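Short thread on whether machines can do shop-floor chores yet. I've had Thursday afternoons on the small-parts cell at Storndale since March, so this is limited to gear assembly.

The chore: pick a loose spur gear off the mat, put its bore over a peg on a plate, let go. A new hire gets this in one shift and is bored by the second.

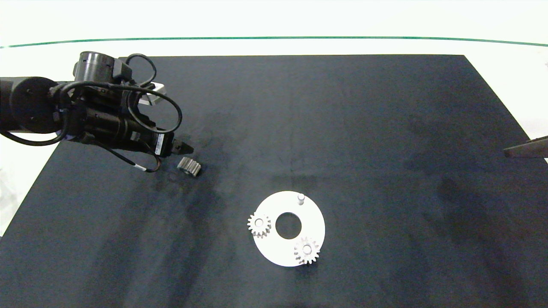
Spur gears, ring plate, black mat. One gear on its side.

A gear lying flat is a decent pick. The height is known and the teeth give the fingers something to close on. A gear on its side is a separate problem. It can roll, and it has to be turned 90 degrees before the bore is any use.

Bare metal is also hard on depth sensing. Teeth throw highlights, bores read as dark holes of no certain depth. A matte mat helps with the background and does nothing for the part.

Placement is where the time goes. Our log for the last block: 12 attempts, 9 seated. The three misses all caught the lip of the bore on top of the peg. Pushing harder does not fix that. A small spiral search with a force limit sometimes does.

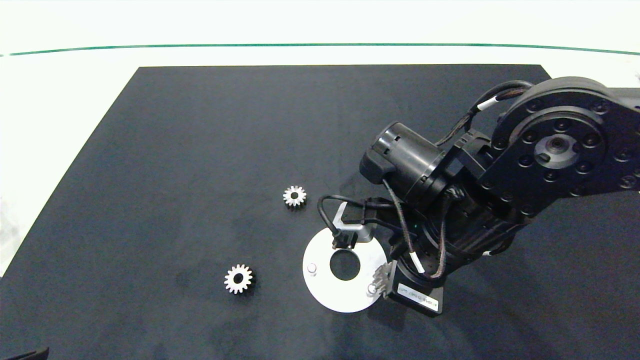
The second gear is worse than the first. It has to go down with its teeth in the gaps of its neighbor, so you are solving for rotation as well as position. People do this by wiggling until it drops. Chia-jung Shih wrote our wiggle routine and it runs to 7 parameters, two of which I would not touch.

Vendors quote cycle counts. The Bundale brochure says 3,000 cycles between service. Fine, but it doesn't say how many of those had a part presented in a random pose.

So, chores. Fixtured parts, known pose: yes, for years. Loose parts on a flat surface: yes, slowly, with a person near the stop button. A mixed bin of parts, or my kitchen drawer: no.

Will post the Grukodlow numbers when the rerun is done.

Contact | © Mak Shop Notes | Back to top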